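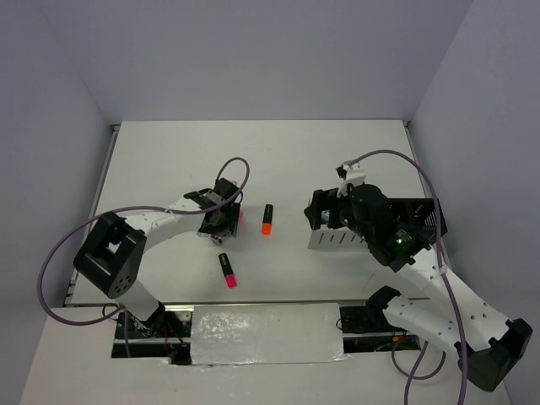

The bench with the pens out, both arms over the table.

Hello all,

Replying to the message below, which I have read twice now, and I'm still not persuaded. For anyone new to the list, I look after the training side at Arnach and have spent most of the winter with a pair of leader handles in my fists, so this comes from the person whose wrists pay for it.

> We now have 800 demonstrations of the desk tidying task on the
> Tretetti bench, all by remote control. Operators report that it
> becomes natural within the first hour. On this basis Poltine
> proposes to drop hand guiding altogether and move every
> two-arm task to remote control from February. We believe the
> quality of the data speaks for itself.

First, the 800. I'd like to know what they are before I'm impressed by them. When I went through a batch of ours, I found the same operator doing the same pickup from the same side, again and again, with the pens put back nearly where they had been. You could call that 35 demonstrations. I'd call it one demonstration and a lot of copying. If your pens start in a tidy row every time, the arm learns a tidy row. Ours are now dropped on the table any old how, one pointing at you and one skewed, and the operators hate it, and the failures got a good deal more interesting.

Second, "natural within the first hour". For whom? I have put six people on the handles. Two of them were comfortable by lunch. The others could do it, in the sense that the pen got to the basket, but watch the recordings and you see them stop dead above the table, nudge, back off, nudge again. All of that goes in. Nothing in the training knows that the pause was a person squinting past a big black gripper to find out what was under it. The arm will learn to dither because we dithered.

That is my main complaint about remote control for small things lying flat. A highlighter on a white table is easy enough to see until you are about to pick it up, and then the fingers cover the very thing you want to look at. With your hand on the arm you can lean over and look from wherever you like. From the operator's chair you guess, and you learn to guess well, which is a skill I don't much want copied either.

Now the other side, so I'm not accused of nostalgia. Hand guiding with two arms is miserable. You need one person per arm, or one person with very long arms, and your own hands end up in every camera view. You also push harder than you think. We bent the rim of a basket that way and didn't notice until the next morning. For anything where both arms must move together I would pick the handles, and I said so when we did the Amundsen trials. So I don't object to remote control. I object to dropping the other method on the strength of one task and a headline number.

Things I'd want to see from Poltine before February:

- how many different starting layouts are in the 800, and who chose them
- how many operators, and how much came from the busiest one
- whether the failed attempts were kept, thrown away, or quietly redone
- the same task with the basket moved to the other side, without retraining

The last would tell me more than all the rest. We tried it here on our own set-up and the arm carried the pen, very smoothly, to where the basket used to be.

One small practical point while I'm on. Please look at how your cables run along the forearms. Ours stand off in big loops, and a demonstration recorded while the operator is steering round a loop is a demonstration of steering round a loop. We tie them down in a couple of places and it still isn't enough when the elbow folds right up. If anyone has a better routing, I'd take a drawing over another set of results.

I can send our recordings to anyone who asks, dithering included. They're large, so say which arm you want.

Regards,
Training bench, Arnach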